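The Long Wait for a Machine That Wipes Up

My grandmother had a twin-tub washing machine that walked. If you loaded it badly it would shudder its way across the laundry floor until the plug came out of the wall, and she would go in and talk to it as you might to an old dog. She was very fond of that machine, and she did every other chore in the house by hand until she was well into her eighties. I thought of her a good deal while I was working on this story, which began with a simple enough question from my editor (can a robot do the housework yet?) and led me into a string of kitchens, workshops and back rooms over most of the autumn.

The short answer is no, though there are days when it comes closer than I would have guessed.

Folding, and other miseries

My first stop was Lotness, a small outfit above a tile showroom, where Tatiana Jurčo has spent the better part of her working life trying to get a machine to fold a tea towel. She made me a very good cup of coffee and then let me watch 70 attempts, one after the other, all with the same checked towel. Plenty of them were lovely! The two arms would find the corners, give the cloth a little shake and lay it down with something close to tenderness. Others ended with the towel on the floor, and one ended with it draped over the arm like a waiter's napkin, which made us both laugh.

"Cloth never comes to you in the same shape twice," Jurčo told me. "A cup is always a cup. A towel on the bench could be anything."

She has a favourite towel, by the way, and she wouldn't let me touch it.

On the shop floor

Things look brighter where the work holds still. Garnet Vachon runs the packing side at Jistilier, a candle maker with a warehouse that smells so strongly of fig and cedar that I was still catching it in my jumper days later. An arm there lifts jars from a tray into cartons, and it does this at all hours without fuss. Vachon is pleased with it, but he was quick to walk me around the corner to the bench where seven people were tying ribbon, sticking labels on straight and checking the wicks with a thumb.

He would love some help at that bench. He has had three firms in to look at it, all of them very polite, and each time they have gone away again and sent him a quote for something else. Cleaning up at the end of a shift is the same story. The arm can fill 254 cartons, and then a person comes along with a cloth and wipes down the surface it stands beside.

Wiping, the great leveller

Wiping turned out to be the chore that everyone wanted to talk about. You'd think it would be easy, wouldn't you? A flat surface, a thing to rub with, back and forth until the mess is gone. Norbert Machala, who trained as a cabinetmaker and came to robotics by way of a bad shoulder, has been working on it at Pollock for long enough to have strong opinions about sponges. Push too lightly, he says, and you skate across the top of the mark. Push too hard and whatever you're cleaning slides off down the table. And a person knows to hold the thing steady with the other hand, without ever having been told.

His preferred test is a humble one, a whiteboard laid flat on a table with a bit of marker scribbled on it. Blue ink on shiny white is easy to see, and there is no arguing over whether it has come off. The board has an edge to it as well, so the gripper has to know where the board stops and the table starts, and the glare from the lights can muddle a camera badly. I had a go at guiding the gripper myself and was humbled in short order. 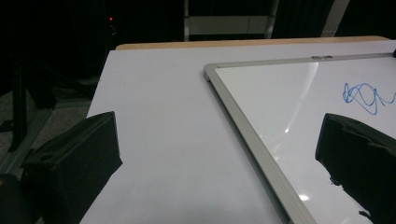 The view from the gripper, with blue marker on the whiteboard both times.
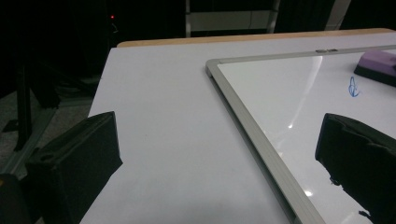 What it would cost you

Suppose it all worked tomorrow. Marcela Hubáček, who looks after customer trials for a home robot called Fuvley, is refreshingly blunt about whether you'd want one in your kitchen. She has sat at a great many kitchen tables and listened to what people hope for, and has kept a list of every chore they've asked about. It stands at 86, and includes descaling the kettle, finding the other sock and getting the cat off the bench.

Most of the households in her trials were happy to have a machine carry the washing basket or bring in the bins. Fewer were willing to wait while it cleared the table, one fork at a time, with the telly on and everybody's feet tucked up out of the way. One retired couple grew so impatient that they began clearing up before it got there, and they told Hubáček their kitchen had never been tidier.

I went home from that last visit to a sink full of dishes, rolled up my sleeves and had them done before the kettle boiled. Then I gave the bench a wipe, holding the chopping board steady with my other hand, and noticed myself doing it.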